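Storing onions and garlic – closet or garage?

mulchpile9
We pulled 19 lbs of onions last September and half went soft by Christmas. I had them in a cardboard box. Do open sides matter that much?

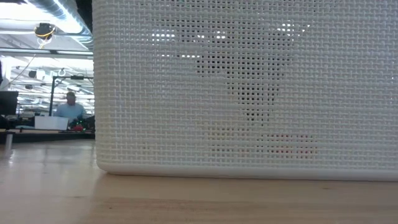 White plastic weave, solid rim at the bottom

tatergal
Matters a ton! Mine hang in old pantyhose and keep up to 4 months – but cure them first.

rovcombe_ron
Disagree. Temperature beats airflow. My closet onions always sprout, the garage ones don't. 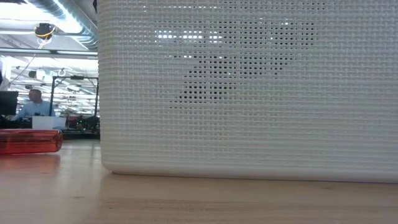

Lurmont, 5/6/18

tatergal
Sure Ron, but your garage is dry. Ours drips. Mesh sides like these would be my pick over cardboard any day.

mulchpile9
OK, trying garage AND mesh. Garlic can stay in the kitchen, we eat it too fast anyway.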